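## Comparing two finger sets on the Nunden hand-held gripper

This page covers the bench comparison we run before a new finger set goes into regular use. It assumes a Nunden pair with the Wudik controller already paired and charged. Plan on one morning for both sets.

### 1. Zero the jaws

Open both grippers fully and hold them over a plain, pale part of the table. Start the preview. Both fingers should show in the wrist view, with clear background between them. Check the pad faces for chips and the mounting screws for play, then store the open position as zero.

If the reported width drifts by more than 2 counts with the jaws at rest, stop and redo the zero. Drift at this stage carries into every later reading.
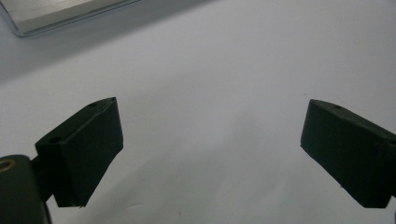 ### 2. Run the two-handed grasp

Set a small lidded container near the front of the table and the wire basket behind it. Bring one gripper in from each side and press the jaw tips against the container walls. Keep the wrists level. Both tips should touch at close to the same height - a mismatch tips the container on the lift.

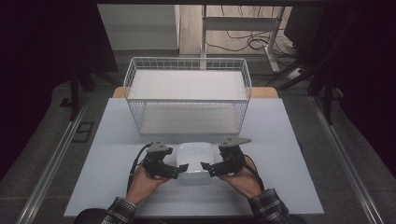
**Do both grippers need the same finger set during a run?**

Use matching sets. Mixed sets make the slip counts impossible to assign to either one.

### 3. Log and swap

Do 200 lifts per set. For each lift, record:

- jaw width at contact
- slip on lift (0 or 1)
- drop before release (0 or 1)

Save the log as `igwe_a.csv`, change the fingers, repeat step 1, then save the second run as `igwe_b.csv`. Don't reuse the stored zero from the first set. Adaeze Afolabi's earlier run had to be thrown out from lift 107 onward for that reason.

Compare slip first, then drops. Width at contact is only useful for spotting a bad zero. Send both files to Carter Kowalchuk by Monday.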